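Tabletop Handling Project - Progress Report to Clovora
Prepared by Vasylyna Zinchenko, Project Lead, Primberg
June

This report covers the second period of the grant and deals mainly with the finger closure fault recorded in May.

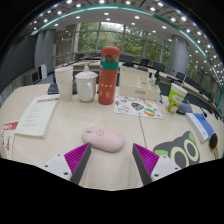 Work in the period was planned around collecting 2,000 grasp recordings of everyday desk items with the hand-held gripper, to be used later in training the fixed arm at the Skoryk site. Collection was suspended after the fault and the target was not met. The revised schedule is given below.

The fault

During a morning session the two fingers of gripper unit 5 continued to close after the operator had released the trigger. The operator's left thumb was between the finger tips at the time. She was able to pull free and suffered bruising but no broken skin. The session was stopped, the unit was disconnected, and the matter was entered in the safety log before noon. The operator returned to normal duties the next day.

Inspection by Brultetus, who built the units, found that the return spring in the trigger had slipped from its seat. With the spring out of place, the trigger sensor reported a light pull when no one was touching it. The control software treated this as a valid command. A limit on closing force was present in the software but had been set to 115 newtons during bench tests in April and was never put back to the working value of 40. We regard the second point as the more serious of the two. The spring was a worn part - the force setting was our own omission, and our start-of-day checklist did not include it.

A review of earlier recordings showed the same false signal in several sessions before the injury. In those sessions the operators had noted the grip as "sticky" and carried on. The notes were not read by anyone with authority to withdraw the unit.

Action taken

All units have been fitted with a retaining clip over the trigger spring. The force limit is now fixed at 40 newtons in the handling software and can be raised only on the bench with a separate key. The force reading is written down at the start of each session. Any comment about grip behavior now goes to the project lead the same day, and the unit stays out of use until it has been checked.

Recordings made with unit 5 in the affected period have been set aside. Brultetus is checking whether the finger position data can be corrected. We do not intend to count any of them toward the target until that work is finished.

Schedule and budget

Collection resumed at the end of the month with two operators. We request an extension of five weeks to the collection phase, with no change to the total award. The cost of the clips and the inspection has been met from the equipment line. The handover to Skoryk would move by the same five weeks.

Comments (3)

Reader at Skoryk: The new handover date works for us. Please send the checklist with the force reading on it, we would like to use the same form.

M.: Was the April bench change signed off by anyone? The report doesn't say.

V. Zinchenko: It was not. Bench changes now need two signatures, and I will add that to the next report.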